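Tenwood Small Bin Liners: Common Questions

What size can do they fit?
Small round cans for bathrooms, bedrooms and home offices. Fold the rim of the bag over the edge of the can.

How many come in a roll?
There are 90 bags in a roll.

Can used tissues and cotton pads go in?
Yes. Empty small tubes and bottles first so they don't leak.
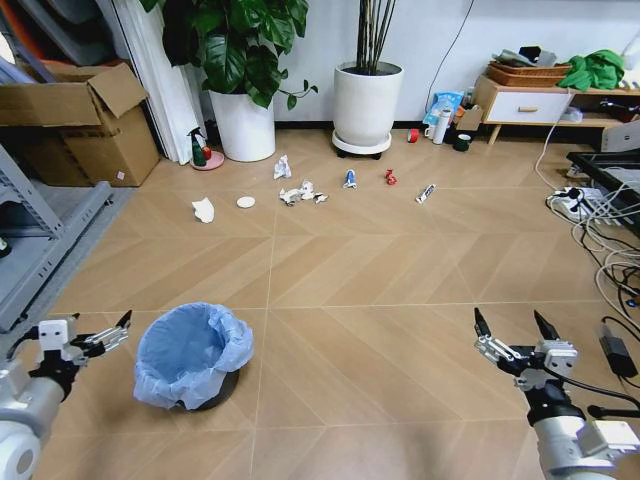 How often should I change the bag?
Twice a week for a bathroom can, or whenever it is three-quarters full. Tie the top before lifting it out.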